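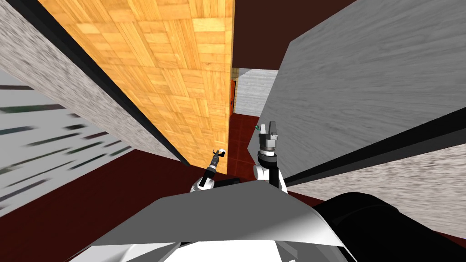
**Figure 2.** Rendered view of a cramped space between tall surfaces, narrowing to an opening in the middle distance.

## 4.2 The narrow places in the home

We had not meant to give corridors a section of their own. When we planned the Gastley survey, the questions were mostly to do with kitchens and bedrooms, and the hall appeared only as a tick-box near the end of the form. Yet of the 614 households that sent their forms back, a great many used the blank space on the last page to tell us about the passage by the stairs, the gap behind the bathroom door, or the awkward strip between the wardrobe and the wall. Some of these notes ran over on to extra sheets, and we are very grateful for them, as they changed the shape of the whole study.

By a "narrow place" we mean any part of a dwelling that a grown person can pass through but in which two people cannot comfortably pass one another. Tall surfaces on either side (Figure 2) make such a place feel tighter than its floor plan would suggest. This came up again and again in the written answers. People living in the older Gastley terraces would describe a hall as "like the bottom of a well" or "a squeeze even when it isn't", and several remarked that the same hall had felt quite generous before the coat cupboard went in. The width at floor level was often unchanged, or very nearly so. It was the height of what stood beside them that they minded.

The Zosodora estate makes a helpful comparison. Its flats were built to a tighter plan than the Gastley terraces, and we expected more grumbling there, but the tone of the replies was a good deal milder. Two features of the building seem to us to matter. Storage in the Zosodora halls is mostly kept to waist height, so that the eye carries on above it to the far wall, and most halls end in a glazed door that lets in daylight from the living room. Residents who had swapped this door for a solid one (usually to keep the noise down, or the cat out) tended to write about their hall in much the same terms as the Gastley households.

Habit plays its part too, and we would not want to make too much of the buildings alone. Families who had lived for a long time with a tight passage had worked out little customs for it: whoever is carrying something has the right of way, shoes come off in the porch, the pushchair goes out backwards. These customs were often described with real fondness. One Gastley reply explained at some length how the household takes turns on November mornings, when everybody's winter coat is on the hooks at once and the passage all but closes up.

We used the Trindik comfort scale for the scored part of the form, with the wording softened a little after the pilot. The scale asks about rooms, and we suspect that some people left the hall out of their scores altogether because they did not think of it as one. The Reisinger checklist, which names passages and landings separately, might have served us better on this point, and we return to the matter in Section 5.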